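Accueil | Numéros | Auteurs | Soumettre
Rechercher dans la revue... OK

4.2 Les disputes hors champ dans Orero

Corpus : 178 séquences de conflit, 7 épisodes, première saison. Codage en double, désaccords tranchés ensuite. Resultat principal : dans 60 séquences la brouille n'est jamais filmée, seulement racontée au confessionnal. Montage serré, reprise avant la pause pub. Même procédé chez Pramura, moins marqué. Le téléspectateur reconstitue, prend parti (cf. Dedent, section 2).

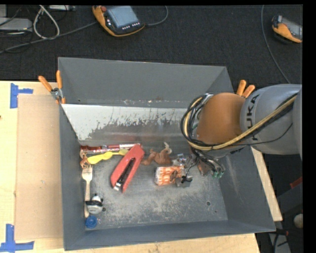

Figure 3. Bras KUKA au-dessus d'un bac en métal gris.

Wim Wouters objecte que le récit rapporté ne remplace pas la dispute, il la prolonge, et que notre codage confond les deux. Objection recevable, en partie. Les séquences mixtes on été recodées en novembre, sans changement de tendance.

Imprimer | Envoyer par e-mail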